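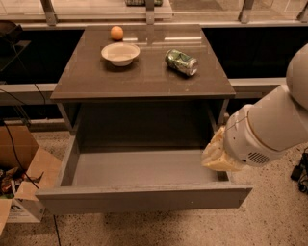

Product Readiness Meeting, Haruna handset line
Minutes

Held Friday, 2:00 p.m., main conference room and by call
Present: product management, hardware engineering, software release, certification, supply planning, retail channel, customer support
Apologies: accessories
Minutes taken by: product management

1. Minutes of the previous meeting

Accepted with one correction. Under item 5, the modem firmware branch should read "release candidate B" and not "release candidate A". The action log was updated before the meeting.

2. Scope of the launch

Product management confirmed that the launch covers two models, Haruna and Haruna Plus. The Lite variant is moved to a later cycle and will not be mentioned in press material or on the store page. Both models ship in two memory configurations. The gray finish is limited to the larger configuration on Haruna Plus.

Retail channel asked if the gray finish could be offered on both models. Supply planning replied that the rear panel tooling for the smaller model has not been qualified for that coating. Request declined for this cycle.

3. Hardware status

3.1 Display. The second panel source passed color uniformity and touch latency testing. A slight shift toward green at minimum brightness was recorded on panels from the second source. Hardware engineering will correct it in the factory calibration table. No change to the panel itself.

3.2 Battery and charging. Charge cycle testing is complete on the first cell lot and continues on the second. Surface temperature while fast charging with the screen on exceeded the internal limit in one test condition (navigation running, case fitted). The agreed fix is an earlier step down in charging current. The effect on full charge time will be measured and the figure on the spec sheet held back until then.

3.3 Buttons and seals. The volume key on pilot units had more side play than the drawing allows. The supplier has changed the clip. Parts from the changed tool are due before the next build. Ingress testing will be repeated with the new clip, as the seal sits against it.

3.4 Camera module. No open hardware issues. Autofocus drift reported at the last meeting was traced to a calibration fixture at the assembly site. The fixture has been replaced and affected pilot units have been recalibrated.

4. Software status

4.1 Open issues. The tracker shows 14 open issues rated high. Software release expects to close all but the following before the final build:

- Dual SIM call forwarding resets after a network change
- Always-on clock does not follow the time zone until the device is unlocked
- Bluetooth audio drops for a short interval when the hotspot is turned on

The first of these is a launch blocker. The other two may ship with a fix in the day-one update.

4.2 Update size. The day-one update is currently 700 MB. Customer support considers this too large for buyers who set up the phone on mobile data. Software release will move the bundled language packs to a separate optional download and report the revised size.

4.3 Preinstalled applications. Zurivura's music application will be preinstalled and can be fully removed by the user. The contract wording on default player status was discussed. Product management's position is that the user chooses the default player during setup. To be confirmed in writing with Zurivura before the software image is locked.

5. Certification

Radio testing for both models is complete in the home region. Export region testing is waiting on lab time. Certification noted that the changed charging behavior under 3.2 requires a short retest of the safety report, with no effect on the radio results. Label artwork for the regulatory screen was approved as submitted.

6. Supply and pilot build

The pilot build at Rorach produced 2,384 units across both models. Final yield figures have not been released by the site and will be sent with the build report. Rework was mainly for the volume key and for dust under the rear camera cover. Rorach has added an inspection step ahead of cover bonding.

Supply planning reported that charging cables are the tightest item in the box. A second source has been approved on paper, but samples have not been tested with the new connector shell. Hardware engineering will test samples on arrival.

7. Retail and pricing

Tirnia has asked for display units ahead of the announcement. Agreed, on condition that the units run the retail demo image and stay sealed until the announcement. Trade-in values are still open. Retail channel proposed one fixed value for each older model in working order, with no extra grading for cosmetic wear. Customer support agreed with the proposal, as grading disputes made up a large share of contacts after the last launch. Pricing was not discussed in detail and is carried over.

8. Support readiness

The quick start sheet is in its final draft. The SIM tray drawing on the back shows the tray in the wrong orientation and must be corrected before printing. Repair manuals for screen and battery replacement are complete. The rear cover procedure will be reissued once the new adhesive part number is assigned.

9. Actions

Hardware engineering: measure full charge time with revised current step; repeat ingress test with new volume key clip; test second source cables.
Software release: fix call forwarding reset; report revised day-one update size.
Product management: confirm default player wording with Zurivura; carry pricing to next agenda.
Certification: book safety report retest; confirm lab slot for export region.
Supply planning: obtain build report and yield from Rorach.
Retail channel: send demo image conditions to Tirnia; circulate trade-in proposal.
Customer support: correct SIM tray drawing and return sheet for print.

10. Any other business

Accessories sent a note that the folding case is on schedule for April. The clear case is delayed by a mold repair, and a new date will be given at the next meeting.

Next meeting: Friday, 2:00 p.m., same room. The meeting closed at 3:25 p.m.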